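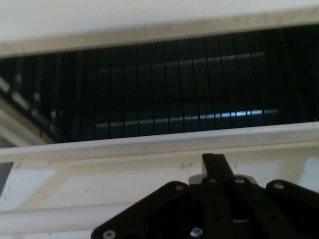

"It kept pushing": Jeptoo Barasa on the Ogola arm fault

26 September 2018

Jeptoo Barasa is tired. Two nights on the fault log, not much sleep, and she's back at the bench when we ring. She runs testing on Ogola, the kitchen and appliance arm that Nonudeo has been building with gripper parts from Flostitz. Last week it jammed a finger against the ledge of a white appliance and would not let go.

"The tip touched the lip under the opening, fine, that's allowed," she says. "Then the arm should read the push and back off. It didn't. It kept pushing."

How long for? 48 seconds, by the log. Long enough for the whole unit to shift on the floor. Brian Ndung'u was the one stood next to it. He hit the stop.

"I hit it late," Ndung'u says. "I thought it was thinking. You get used to it pausing. Then I heard the plastic creak."

Not hurt, either of them. He'd had his hand on the side of the unit a minute before, though, and he mentions that twice.

The cause, as far as they've got — a force reading that froze. The sensor sent the same number over and over and the software took it as a good number. No check for a value that never changes. Barasa doesn't dress it up.

"That's on us. A real reading wobbles. If it's dead flat something is broken, and we werent looking for flat."

She went back through the old runs. More than 4,000 of them. The same freeze shows up in a few, short ones, over before anybody would notice. The first was run 3,470 by her numbering and it had been marked as a pass.

So what's changed? The arm now stops if the reading holds still too long. Speed near any edge or ledge is cut by half. Nobody touches the appliance while the arm is live, which was the rule already, Ndung'u admits, just not one that was kept.

Flostitz have been sent the sensor cable. Barasa suspects the connector but won't say so for certain untill they've had it apart. "Could be the board. I've been wrong on this one once allready."

Testing starts again in November if the bench runs are clean. She wants 1,000 contacts with no freeze, and the lead pulled out on purpose in some of them to see that the stop works.

And Ndung'u? Still on the project. He's moved the stop button to where his left hand rests.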